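3.2 Folding surfaces and the handling of knitwear

The households in the study rarely set aside a table for folding. Of the 186 participating dwellings, most had a bench or table large enough to lay out an adult garment, but the activity logs show that these surfaces were in use for other purposes during the hours when laundry was put away. The bed was the surface recorded most often, followed by the sofa and the top of the washing machine. We therefore treat the made bed as the reference condition in the remainder of this section, and report the other surfaces only where the difference bears on the coding scheme.

A made bed differs from a table in several respects that matter to the analysis. The surface yields under the hand, so that pressing a fold flat also depresses the bedding beneath it. The cover moves with the garment when the garment is dragged. The working area is bounded on one side by the pillows, which in most of the dwellings were left in place while folding was carried out. Figure 4 gives two views of a bed in the Tremia subsample, both with a beige knitted sweater laid on the bedding. 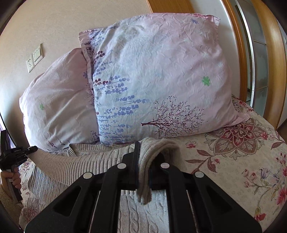
Pillows were coded as fixed obstacles if they remained at the head of the bed for the whole of the folding episode, and as movable obstacles if they were shifted at least once. The distinction was introduced after the pilot, in which coders disagreed on whether a garment touching a pillow should be recorded as being on or off the working surface. Under the revised rule, any part of a garment resting on the pillow is counted as outside the working surface, and any part merely in contact with the lower edge of the pillow is counted as inside it. Agreement between coders on this item was satisfactory once the rule had been applied to the full set of records.

The complete data set contains 2384 folding episodes. Episodes were segmented by garment, with a new episode beginning when the previous garment was released and the next one was touched. Pairs of socks were treated as a single item. Garments that were picked up, inspected and returned to the basket without any fold being made were logged separately and do not enter the totals given in Table 6.

Knitwear was separated from other upper-body garments at the first level of the scheme. Woven shirts hold a crease and can be squared by eye against a placket or side seam. Heavy knits do neither reliably. The fabric stretches when lifted by one point, the hem and cuffs draw in, and the thickness of the folded stack rises quickly with each layer. Participants tended to compensate by making fewer folds, most often two sleeve folds and one fold across the body. A second body fold was recorded mainly where shelf depth was limited, as in the apartments of the Cilluron building.

Each knitwear episode was divided into 3 phases: spreading, sleeve placement and body folding. Spreading begins at first contact with the bedding and ends when the body of the garment lies in a single plane, front or back uppermost. Sleeve placement covers all movement of the sleeves, including any that is later undone. Body folding begins with the first crease made across the torso. Where the phases overlapped, the boundary was placed at the first movement belonging to the later phase. 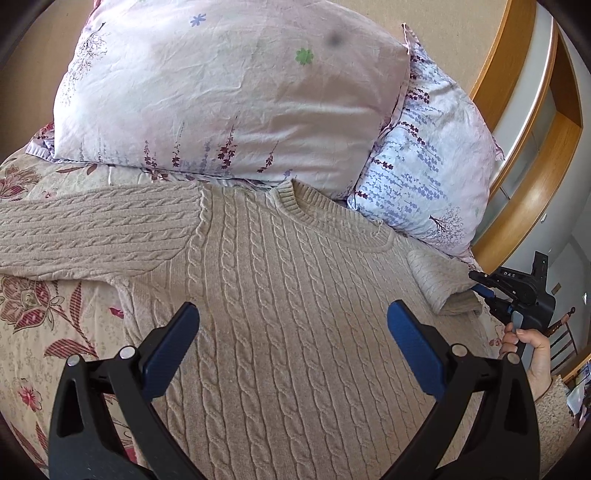

Sleeve placement proved the most difficult phase to code. The protocol assumes that both sleeves are treated alike, and a state in which they differ must be assigned to an intermediate category. In the second view of Figure 4 one sleeve extends straight out to the side, while the other is folded back over the front and ends in bunched folds on the chest. This arrangement is coded S1 (one sleeve placed), regardless of how neatly the placed sleeve is lying. The code S2 is reserved for garments with both sleeves on the body. No code is given for the order of left and right, which could not be recovered in records that began partway through an episode.

Surface pattern was noted as a secondary variable. In cable knits the raised columns run along the length of the body and sleeves, and give the coder a ready indication of whether a part has been laid straight or twisted. Plain knits offer no comparable guide, and for these the side seam was used where visible. The pattern of the bedding was also recorded. Floral and other busy prints made the outline of pale garments harder to follow in low light, and 3140 still images were re-examined for this reason under a raised contrast setting. The revision changed few of the phase codes but improved the placement of the hem boundary, particularly for garments close in colour to the cover beneath them.

Two limits of the scheme should be noted. First, it records the state of the garment and gives no measure of effort. A sweater folded quickly and one folded with repeated correction may carry the same sequence of codes. Second, the softness of the bed was not measured. Mattress type was reported by the participants themselves, and the descriptions were too uneven to be used as a variable. The Mwakalinga subsample, in which folding was done on a padded bench of known height, is used in Section 3.3 as a partial control for both factors.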